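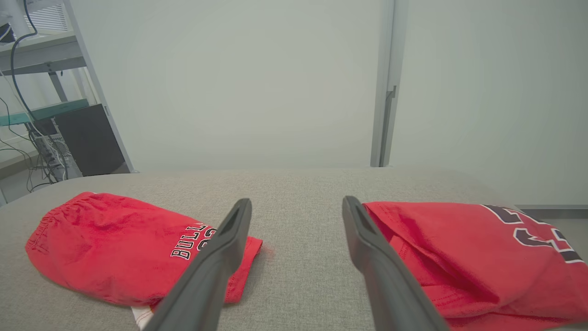

*Roupa vermelha sobre o estofo cinzento.*

## O tripé

O tripé chegou numa caixa da Trinura com fita-cola de duas cores. A minha irmã abriu-a na cozinha com a faca do pão e foi tirando as peças para cima da mesa. Faltava a placa de engate rápido, a peça pequena que se aparafusa à câmara.

— Vem no saco — disse eu.

Virou o saco do avesso e só caiu uma chave sextavada e o folheto das instruções, dobrado em quatro.

Comprámos o tripé em segunda mão a um homem de Cestico, que pedia por ele o preço de dois almoços. No anúncio dizia: «Lavwood, alumínio, pernas em três secções, aguenta 8 quilos, pouco uso.» Nas fotografias a placa estava lá, com o parafuso e a borracha. Telefonei-lhe nessa tarde. Atendeu com a televisão alta e pediu-me que esperasse.

— A placa ficou na minha máquina — disse depois. — Esqueci-me de que era do tripé.

Prometeu enviá-la. Passaram 19 dias. A minha irmã queria fotografar a casa da nossa avó antes da escritura, divisão a divisão, com tempos longos e sem flash, e a escritura era no fim de outubro. Ela experimentou prender a câmara à cabeça do tripé com um elástico largo, desses dos molhos de espargos. Segurava, mas a objetiva ia descaindo e todas as fotografias do corredor saíram com um risco de luz onde devia estar o candeeiro.

Fui à Samarakoon, a loja de fotografia junto à estação. O empregado pôs-me no balcão uma gaveta inteira de placas soltas, quadradas, redondas, compridas, uma sem borracha. Levei a cabeça do tripé numa mochila e fomos encaixando uma a uma. Quase todas entravam e nenhuma trancava.

— A Lavwood mudou o encaixe — explicou ele. — Esse é dos antigos.

— E não há dos antigos?

— Há de haver. Aqui não.

Vendeu-me um parafuso de um quarto de polegada e duas anilhas e disse que, se eu furasse um bocado de madeira dura com as medidas certas, servia. Paguei e agradeci. No comboio fui a olhar para o parafuso.

O vizinho de baixo emprestou-nos a grosa e o berbequim. Cortei a placa do cabo de um martelo partido e estraguei a primeira por excesso de pressa. A segunda ficou um pouco larga de um lado. Lixei-a à noite na varanda, a parar de vez em quando para a experimentar, até ouvir a patilha fechar.

A minha irmã aparafusou a câmara, inclinou-a para a frente, inclinou-a para trás e esperou. Não disse nada. Foi buscar o casaco.

Estivemos na casa até deixar de haver luz nas janelas. Ela fotografou a despensa vazia, o lava-loiça de pedra, a marca que o armário deixou na parede do quarto. Eu segurava na tampa da objetiva e contava os segundos em voz alta quando ela pedia.

A placa do homem de Cestico apareceu em casa depois da escritura, num envelope almofadado com selos a mais. Trazia um papel: «Desculpe a demora. A borracha é nova.» Encaixei-a no tripé, trancou à primeira, e tornei a tirá-la. Guardei-a na gaveta dos talheres, ao lado da chave sextavada. A de madeira continua na câmara da minha irmã, que agora está a fotografar as escadas do prédio e me pergunta se sei onde se arranja outro parafuso igual.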